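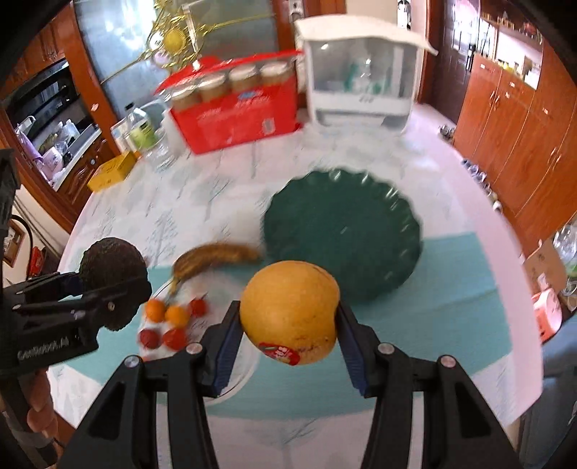
At Hélène Bergeron's place, the fruit is never in the fridge in August. She keeps it on the round table, where everybody passes, and she moves it from plate to plate until it is eaten.

"My mother had one bowl, and the bottom of it was always bad," she told me. So Hélène uses flat plates. She bought three of them at the Prerska market, for 21 dollars. 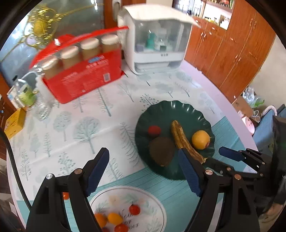 Ripeness decides who sits beside whom. Hard fruit goes next to a banana for a day or two, and then it is checked with the thumb. A kiwi shares the dark green plate with a banana already well spotted, and I would eat that banana first, or mash it for a cake. Tomatoes she likes at room temperature, with salt.

*Austra Urbonaitė*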